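**December 2018** — Letel is delighted to announce that its silver coin savings plan, first opened to members in August, has now welcomed its 2,000th saver, and we could hardly be happier to share the news with everyone who has been with us along the way!

Members can put away silver in small amounts each month, stored in their own name at the Trurnadari vault and ready to collect within 3 working days.

"People like to know where their metal is," said Marloes Vanhove, head of member services.

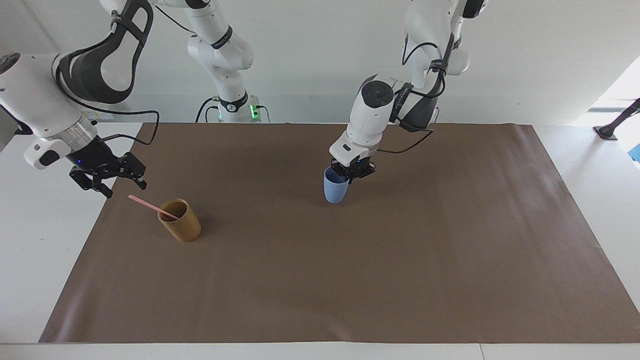

Storage fees stay the same through next year, and gold will join the plan soon after.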